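How to Hang Mugs on a Mug Tree Without Losing Any
15 Nov 2019
Filed under: Kitchen, Small Victories

A mug tree is a stick with smaller sticks coming out of it. You would think it needed no instructions, and the one I bought agreed with you, because it came with none. I have since broken two mugs and tipped the whole thing into the sink once, so consider this the leaflet that should have been in the box.

Before you start

Decide where the tree is going to live. Mine spent its first week next to the stove, where everything on it acquired a fine coat of bacon. Then it moved to the windowsill, where it blocked the latch. It now stands on the table beside the dish rack, within one arm's reach of clean mugs, and I recommend you skip straight to that.

Check the surface too. If the base rocks when you push down on one corner, it will rock a lot more with a pound of stoneware on one side. A folded scrap of paper under the low corner is fine. My first tree, a Palumbo, needed so much paper that it was practically standing on a magazine.

What you need

A mug tree with a wide, heavy base
Mugs with handles you can get two fingers through
A dish towel
Somewhere to put the mugs that don't make the cut

Step 1. Audition the mugs

Go through the cupboard and take out the mugs you drink from. This will be a small pile. The rest are souvenirs, gifts, and the one from the Heka trade show that holds enough coffee for a horse. They can stay in the cupboard. A tree is for the working staff.

Try each handle on a peg before you commit. Round, open handles go on easily. The skinny triangular ones found on anything calling itself modern will jam halfway, and you'll be twisting a mug off a stick at six in the morning. My Bullmont mugs are handsome and their handles are useless, so they live on a shelf, where they can be handsome all day.

Step 2. Dry them properly

A mug hung up damp will drip down the post, collect at the base and leave a gray ring you'll be scrubbing at for the rest of your life. Let them drain on the rack first, then run the towel around the inside and, more to the point, around the handle. Water hides where the handle meets the body. It has nowhere else to be.

Step 3. Start low

Hang the first mug on a bottom peg and put one hand on the base while you do it. Slide the handle all the way back toward the post. If you leave it out at the tip of the peg it will swing, and a swinging mug looks for company.

Step 4. Go to the opposite side

The second mug goes across from the first, at the same height or close to it. Don't fill one side and then the other. I know it's tempting if you're standing to the left of the tree with a mug in each hand. The tree will lean, you'll lunge, and you will catch the tree and not the mug. 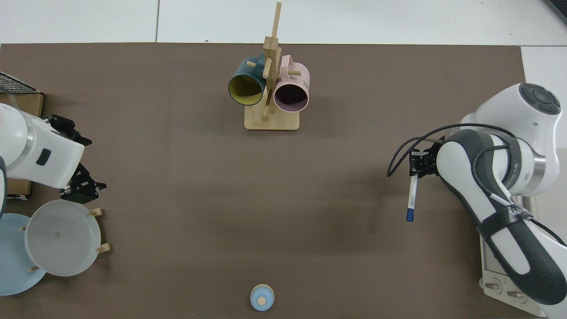
If the two mugs are different weights, put the heavier one lower. You don't need a kitchen scale for this. I used one, and learned that my favorite mug outweighs its neighbor by 66 grams, a fact I've had no occasion to mention until now.

Step 5. Let them tilt

A mug on a peg doesn't hang level. The mouth tips over and faces out at an angle, and people keep trying to straighten it. Leave it alone. It keeps the dust out of the bottom, and if the inside is a different color from the outside you get to see it for once. You paid for that glaze.

Step 6. Know when to stop

My tree was sold to me as a full set of storage. It will not take a mug on every peg, at least not any mug an adult would drink from. If two of them touch, that's tolerable. If you have to turn one sideways to fit the next, take one off.

Leave the top pegs bare, or use them for something light. I tried a full-size mug up there in August and the tree developed opinions about the dishwasher door being closed.

Taking one down

Lift, then pull. Everyone pulls first. Hold the post with your other hand if the mug is the only thing on its side, and move the opposite one down if you plan to be away with your coffee for a while.

Cleaning

Wipe the post and pegs with a barely damp cloth every couple of weeks and dry them right after. Don't soak it and don't put it in the dishwasher. I ran the Deltedis one through a hot cycle once, and two of the pegs now come out when you take the mug.

If a peg does work loose, a dab of wood glue and a night without mugs will fix it. Drink out of a Bullmont in the meantime.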